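Washing a fabric backpack by hand

Check the care label first. Leather trim and waxed cotton need a different method.

1. Empty every pocket and shake out the grit. Lay the bag flat with the straps loose, and go over the seams with a dry brush.

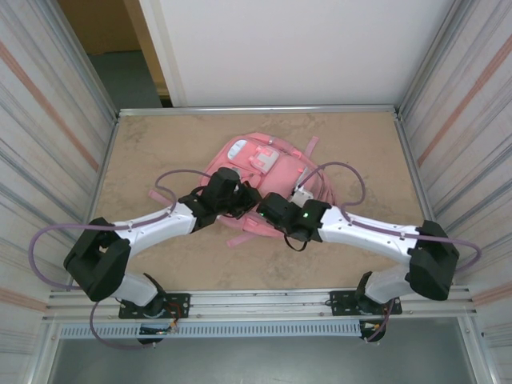
2. Fill a basin with 6 litres of lukewarm water and stir in 2 teaspoons of mild liquid soap. Do not use softener, as it damages coated linings.

3. Submerge the bag for 11 minutes. Work the base and shoulder straps with a soft brush.

4. Rinse until the water runs clear. Press out the water without wringing.

5. Hang upside down in shade, zips open.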